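# Adex Handheld Gripper Pair - Jaw and Marker Service Kit

Everything you need to keep a pair of handhelds working, minus the patience.

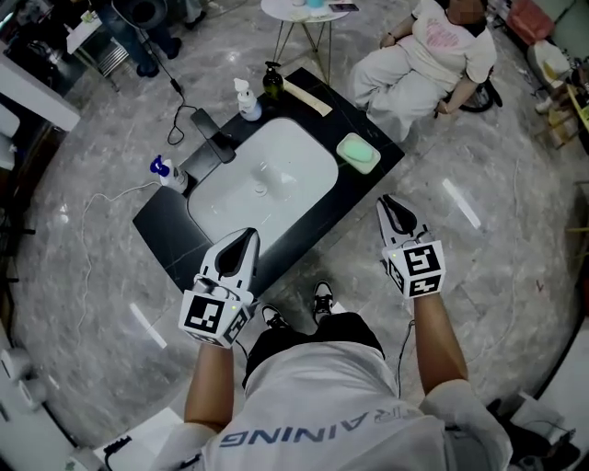 The Adex pair is a simple tool, and most of the support mail we get at Rernside concerns the four or five ways simple tools go out of true. Jaws wear. Cables get stepped on. The marker cube at the base of each gripper, which the tracking depends on entirely, gets treated like a handle. Bathroom work is hard on all of it. With one jaw over the sink basin and a cable running down past your arm, you have a soap dish and a faucet to miss as well, and the faucet is harder than the jaw. This kit covers the parts that lose those arguments.

## In the kit

- White replacement jaw fingers, enough for both grippers
- Marker cubes, left and right (they are not interchangeable, however much they look it)
- 6 cable clips
- 7 mounting screws, of which you need 6
- Hex key, small enough to lose immediately

## Changing a jaw

1. Unplug the gripper. Yes, even for one screw.
2. Open the jaw fully and back out the screws at the root of each finger.
3. Wipe the seat with a dry cloth. Soap film is the usual culprit when a new finger sits crooked.
4. Fit the new fingers, tighten by hand, then give each screw a quarter turn with the key. The Kong driver in your toolbox is too much driver.
5. Open and close a few times before plugging back in. A click is fine. A crunch is a finger in backwards.

## Changing a marker cube

Slide the old cube off its base and the new one on until it stops. Check the letter on the underside against the letter on the gripper. Run the calibration routine afterward - the software will accept a swapped pair without complaint and give you a beautifully recorded session in which your left hand is your right.

Clean the faces with water only. Alcohol turns the black squares gray, and gray squares don't track.

## Cables

Clip the cable to the grip with a little slack at the wrist. If the signal drops when you bend down, the plug end has gone and no amount of tape will bring it back. Spare cables are sold separately, which we hear about often.

## Details

- Kit weight: 76 g
- Jaw life: over 400 hours of ordinary use
- Fits: Adex pairs only. The older Rondthorpe grips use a different base.
- Next batch ships in August. Orders placed before noon on Monday go out the same day, once there is a batch to send.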